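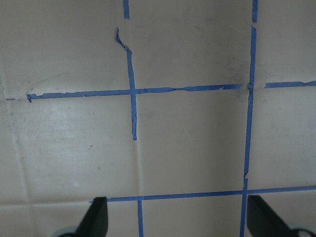
**Session 4: Masking and preparing tiled walls for regrouting**
Speaker: Lena Wilczyńska, Stiltholm property maintenance program
Time allowed: 40 minutes, with questions held to the end

**Opening**

Good afternoon. Thank you to Riku Yoshida for the introduction and to the Minami office for the use of the hall. My subject is the preparation of glazed wall tile before grout repair. The Tirkinard building has 24 shared washrooms, and all of them are scheduled for this work by July.

(Pause. Confirm that the handout has reached the back rows.)

**Why the preparation stage has its own session**

Last year's review, led by Kazuhiro Onishi, found that most of the complaints from residents concerned the finish. Residents reported haze on the tile face, uneven lines and adhesive left behind after the tape was removed. The repair material itself drew very few comments. We have therefore moved masking into the written procedure.

**Surface**

- The wall is washed, rinsed and left to dry before any tape is applied.
- Smudges and scuffs are easiest to see on light tile when a lamp is held to one side. Look across the wall as well as straight at it.
- A mark that does not wash off is tested with a fingernail. If the nail catches, record it as a scratch and leave it alone.
- Cracked tiles are reported to Tetsuya Amano's desk and are not grouted around.

**Tape**

Blue painter's tape can mean two different things on our walls, and crews have confused them. Tape laid along a grout line marks that joint for inspection. Tape laid on the tile beside the joint is masking, and it leaves the joint open. Marking tape must come off before raking begins.

A grout line with no tape on it should not be read as passed. It may simply have been missed. Check it against the wall sheet.

Cut the ends with a blade. Torn ends fray, and a strip that has curled or twisted at the top should be replaced. Pressing it flat again does not give a reliable edge.

(If time is short, go directly to Removal.)

**Removal**

Masking tape is pulled back slowly at a low angle while the grout is still soft. Work from the top of the wall down. Any residue is taken off with warm water and a soft cloth. Scouring pads are no longer issued.

**Records**

One sheet per wall, signed by the person who did the taping. Page 17 of the handout has a completed sheet from the Prudumetti annex. Please note that the column headed "open joints" is filled in before the work and again after it.

**Questions**

Genji Hirose will take questions on supplies and ordering. Questions on scheduling should go to the Minami office in writing.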